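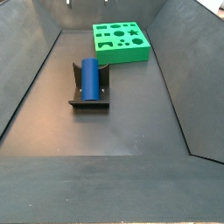

News > Software > Perception and planning

Insertion planner moves to the new release

Since Sunday the insertion planner runs on the new release of Juseo, our control stack, and the old branch is closed for changes. Please rebase your work before you ask for a review.

The largest change is in how the pose of the part and the pose of the target are estimated. Before, one detector gave both, and when the part stood close to the foam block the two masks often grew together. A blue cylinder upright in its black holder, with the green block just behind it, was enough to confuse the segmentation from our fixed view. Gintarė Lukoševičius has split the detector into 2 passes. The first finds the block and fits its top face as a plane. The second looks only for the part, and everything that belongs to the block is already masked out.

The slots are now matched by outline and not by their order on the block. This was necessary because the rows are not regular, and the star and the big round slot sit close to each other. The matcher returns a ranked list, and the planner takes the first candidate for which it can find a collision-free approach. The side walls of the enclosure are included in the collision model, with a margin of 10 mm. For targets near the right wall this margin is still too strict and the planner sometimes gives up too early. Sönmez is working on it.

Some numbers from the Arnby test set: the median planning time went down to 68 ms, and 4 recordings which always failed before now give a valid plan. We did not yet repeat the measurement on the Jamelport cell, where the lighting is different and the dark floor reflects more.

If you keep your own configuration file, rename the field "target_index" to "target_shape". The old name is still accepted but it writes a warning to the log, and in March it will be removed.

Questions about the matcher go to Gintarė, questions about the collision margins to Sönmez.

3 shares | 2 comments

You receive this newsletter as a subscriber to the software list. Manage your subscription or unsubscribe.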